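Trustano TG-4 two-finger gripper
Spare finger set and service notice

Replacement fingers for the Trustano TG-4, sold as a matched pair with screws. Fits the Collia and Puma wrist flanges. Black, matte finish.

Service notice, Jan 7, 2020

We have had reports of grippers opening without a command after a short loss of supply voltage. The part is dropped, usually on the way up. The fault affects units with controller firmware 58 or earlier. Firmware 60 corrects it and is free to all owners.

Until the update is done:
Keep hands and feet clear of the area under the arm.
Do not lift glass, glazed ware or anything heavy.
Limit lift height to 3 cm above the table.

After updating, run the grip test with a light, rounded item on a bare surface. Start with the fingers fully open and the arm above the item, then lower, close and hold for about 4 minutes.
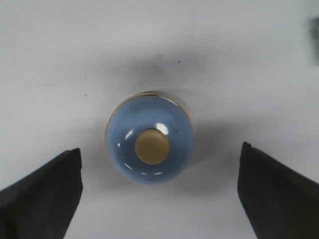

If the fingers open during the hold, stop the arm and take the gripper out of use. Do not repeat the test - return the unit to Pranderen with the controller and cable. Worn fingers do not cause this fault, and fitting a new set will not cure it.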